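Starndale Supported Housing
Room turnaround and bedding replacement: progress report to the Patwary Fund
Period covered: to the end of April
Prepared by Nadhirah Sinaga, housing services

1. Position against plan

The grant pays for replacement bedding in 79 bedrooms and for a revised turnaround routine between lets. By the end of April, 64 rooms had been fitted out and signed off. The remaining 15 are occupied by residents on longer stays and will be done as they fall vacant. No change to the end date is requested.

2. Stock

Orders placed with Lurnik now total 232 items, made up of pillows, duvets, covers and blankets. One delivery of 20 pillow protectors was returned in the wrong size and has been replaced at no charge. Blankets were bought in two weights. The heavier fleece takes longer to dry in the basement machines, and the lighter one will be used for any further orders.

3. Room checks

Mizanur Khan carries out the checks using the Proslow sheet, one sheet per room. The bed is recorded first, as found, and then stripped. Belongings on or next to the bed are listed and moved to the desk before any linen is lifted. This step was added in February after a pair of glasses went through the wash inside a duvet cover. 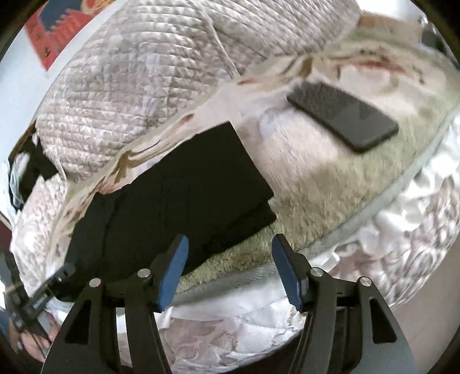 Figure 1. Bed before stripping: quilted pillow, green fleece blanket and white patterned bedding, with a phone and folded black fabric still on top.

Small dark items are the ones most often missed when bedding is gathered up in one go. The sheet now has a separate line for phones, chargers and keys, and a second line for clothing. Clothing is not sent to the laundry with the linen unless the resident has asked for this in writing.

Quilted pillows are kept out of the general wash. They are checked at the seams, aired and put back, or set aside for replacement if the stitching has gone.

4. Issues

Storage on the second floor is full. Spare duvets are being kept in the meeting room cupboard — workable for now, but the cupboard is shared with the day service. Labels on the first batch of covers faded after repeated washing, and sizes now have to be checked by hand. Lurnik has agreed to supply sewn labels.

5. Next period

Complete the remaining rooms as they become free. Relabel the first batch of covers. Agree a permanent store for spare duvets with the day service. Send the fund a final stock list with the closing accounts.

Contact: Housing Services, Starndale Supported Housing | © Starndale Supported Housing | Back to top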